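Mumidard Wall Covering by the Roll
Home > Walls > Coverings > Mumidard

$319 per roll
In stock at Stulldale
Pick up from the warehouse or have it sent by road freight

Mumidard is a heavyweight printed wall covering for small rooms and odd spaces: laundries, caravans, sewing nooks, the inside of a pantry, the back of a bookcase. We started stocking it after lining our own tea room with it, and we've been putting it on everything that stands still ever since. It's thick enough to hide old nail holes and the ghost of a previous paint line, it wipes clean, and the colours are wonderful – properly saturated, the sort you normally only get from paint.

There are seven patterns in the current range. Four are geometric and three are leafy, and every one of them comes in more than one colourway. The geometrics are our best sellers by a mile. They're drawn on a small repeat, so even a narrow wall gets a good run of the design, and you waste far less at the top and bottom of each drop than you would with a big floral.

How it goes up

You paste the wall and leave the covering dry. That makes it much easier to handle, especially in a tight space where there's no room for a pasting table. Roll the adhesive on, hang the first drop to a plumb line, smooth it down with a plastic spreader and trim with a fresh blade. The edges are butted, never overlapped. If a drop goes up crooked you can peel it straight back off while the paste is still open and have another go.

We recommend Sokol ready-mixed adhesive, and we sell it in tubs beside the rolls. Other heavy-duty wallcovering pastes will work too, but Sokol has a lovely long open time, and on a warm afternoon in January you'll be glad of it.

New plasterboard needs a coat of sealer first. Old gloss paint needs a sand. Bare ply and MDF both drink paste at a great rate, so seal those as well or you'll be back for another tub.

Choosing a colourway

Warm colours do marvellous things in rooms without much daylight. Orange, mustard and terracotta all hold up under artificial light, where a cool grey or blue can go flat. Bear in mind that the same print can read lighter on the wall facing you and deeper on the walls either side, depending on where your window or lamp is. Tape the sample up on each wall and look at it at breakfast and again at 8 p.m. before you order.

Busy walls like a calm bench. Stone looks, plain white and pale timber are all easy company for the geometrics, and a soft grey marble look is the one we get asked for most.

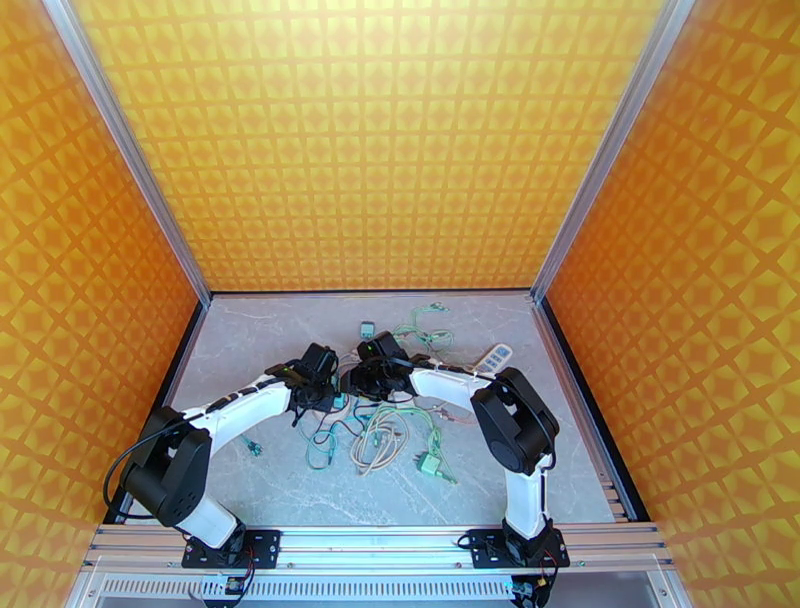 Orange and yellow diamonds and squares on the back and side walls, with a pale grey marble-look surface.

If you're nervous about three patterned walls, do one and paint the rest in a shade picked out of the print. But have a think about going the whole way! A small room with pattern all round feels finished in a manner that a single feature wall seldom does, and it takes only a little more time once the paste is out.

Corners and trims

Don't try to wrap a full drop around an internal corner. Cut it so a thin strip turns onto the next wall, then start the new drop from a plumb line with the pattern matched at eye level. Out-of-square corners are a fact of life in older houses, and this is where the smaller repeats are very forgiving.

For exposed edges we stock the Covus trim in satin aluminium, black and white. It's a slim angle that glues on with a bead of construction adhesive and cuts with an ordinary hacksaw – file the end before you fit it. Covus also makes a matching base strip for where the covering meets a bench, and it saves the bottom edge from getting scuffed by the cloth every time you wipe down.

Looking after it

Warm water and a drop of dishwashing liquid will shift most marks. Blot grease early. Steer clear of cream cleansers and the rough side of the sponge, both of which will dull the print. It's fine in a laundry or a powder room with a fan, but please don't use it inside a shower or directly behind a cooktop.

Details

Roll width: 1096 mm
Match: straight on the geometrics, half-drop on the leafy prints
Backing: non-woven
Finish: matt, washable
Hanging: paste the wall
Removal: strips dry in full sheets from a sealed wall
Guarantee: 2 years against fading indoors

Ordering

Please order all your rolls together so we can pull them from the same batch. Unopened rolls can come back to Stulldale for a refund, but cut lengths can't. Samples are free, and large enough to show a full repeat of any geometric. The leafy colourways sell down fast before Christmas, and our next delivery of those is due in February.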